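Ticket 461 – Label printer skips every other label

Opened by: Dalia Kettani, Demar stockroom
Status: Closed

Hi all, me again. The label printer by the packing bench has started skipping. I send a batch of 16 and I get a printed one, a blank one, a printed one, a blank one, all the way down the roll. Nothing on the screen looks wrong and the light stays green the whole time, so it thinks it's doing great!

What I've tried so far: turned it off and on (twice), swapped the USB cable for the one off the old scanner, and reinstalled the driver from the shared folder. Same thing every time. The test page you get from holding down the feed button comes out perfect, which made me think the printer itself is OK and it's something on the computer side.

Update, 9 a.m.
Sandhu support got back to me. They wanted the label size in the driver checked against the roll. Well, the driver reinstall had set it back to the default, so I changed it to match our Lolleo rolls and felt very clever for a minute. Still skipping, though now the blank ones come out before the printed ones. Progress? I also ran the calibration from the printer's own menu, and it fed out a long strip of labels and then stopped with a beep.

Update, after lunch
Found something. I was poking around in the stock program (not the driver, the actual program we print from) and there's a page setup in there too, with its own label height. Ours was set to 76 mm and it had the gap between labels added on top of that. So each label was a hair too tall, it spilled over onto the next one, and the printer fed a whole extra label to be polite. I took the gap out, saved it as a new template called Balham so I'd recognize it, and ran the same batch again. Every label printed, no blanks.

I've left the old template in there for now because the returns sheet still points to it – could someone with admin rights move that over and then delete the old one? I don't have the button.

Closing this on my end. If it comes back, check the template before you touch the driver and save yourself a morning. Small parts bags are next on my list to label.
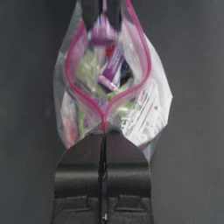

Zipper bag, packed, pink seal

Demar Help Desk | Contact the stockroom | © Demar | Back to top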